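Raltitz Recorder
Demonstration capture for single-arm tabletop work, real or simulated

Raltitz Recorder saves teleoperated runs as training examples for a learning system. The operator drives the arm, and joint positions, gripper state and camera views are written to one file with a shared clock. Runs can be tagged, trimmed or thrown away from the same window.

Rate: 30 samples per second
Storage: 240 GB drive included
Licence: one workstation, simulated scenes included

A starter set of 300 demonstrations comes with every licence. It was put together by Raelene Paewai at our Gotmont office, using household objects on kitchen and dining tables.
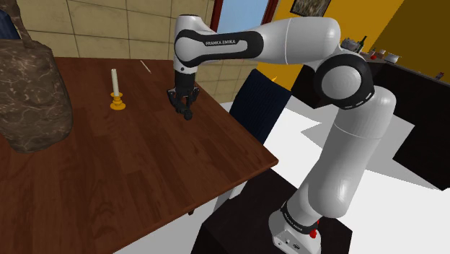

Scenes can be reloaded with new object positions, lighting and camera angles — the task label stays the same. Teams who want their own objects can send meshes to Jhair Sánchez for conversion.

Next release: March. Ogola import will be added.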